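Tamness Hill Relay

The Tamness Hill Relay is an amateur running race held each April in the town of Tamness. Teams of five take turns on a single loop that climbs Sekside, the ridge north of the town, and comes back down by a steeper route than most first-timers expect. The race is open to anyone over the age of 14 who can find four other people willing to do it.

History

The relay began as a wager between two running clubs over which of them could get up Sekside faster. Records of the first race give the winner as both clubs, depending on whose minutes are consulted. The clubs later merged, which settled the matter in law if not in conversation.

For its first few years the event had 22 teams at most, and the start was signaled with a dinner bell. The bell was retired after a runner in the second row mistook a passing ice cream truck for it and took most of the field with him. A starting horn has been used since.

Entries are now capped at 200 teams. The limit was set by the width of the gate at the bottom of the hill.

Course

Each leg begins on the town sports field, crosses the mill bridge and follows a farm track to the ridge. The high point is marked by a cairn, which runners must pass on the left. The rule has been in the handbook from the start and no reason for it has ever been printed. The descent is on grass and ends in a short, sour stretch of road known locally as the Apology.

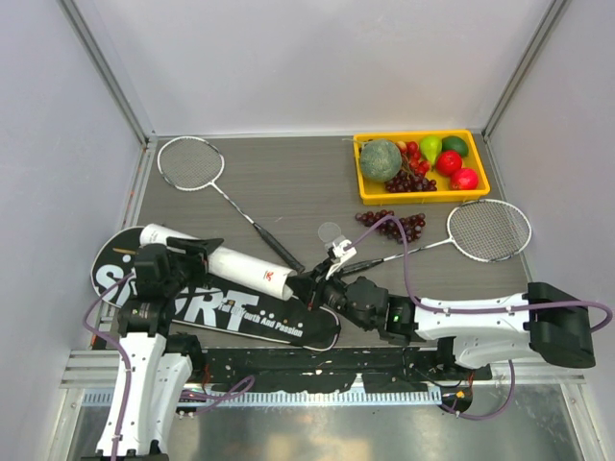 Melon, grapes and a pear in a yellow crate.

Handovers take place inside a chalk box on the sports field. Teams carry a wooden baton, and a dropped baton must be picked up by the runner who dropped it, even if it has rolled into the brook.

Prizes

The winning team receives the Mabaso Cup, a trophy with one original handle. There is also a prize of 500 tokens, good only at the race-day tea tent, and a separate award for the slowest team to finish in matching socks. Competition for the latter is considered the fiercer of the two.

Timing

Results were kept by stopwatch and pencil until the race adopted Vorkimix, a chip timing system. In its first year of use it placed a parked van fourth.

See also

Fell running
Relay race
Cross country running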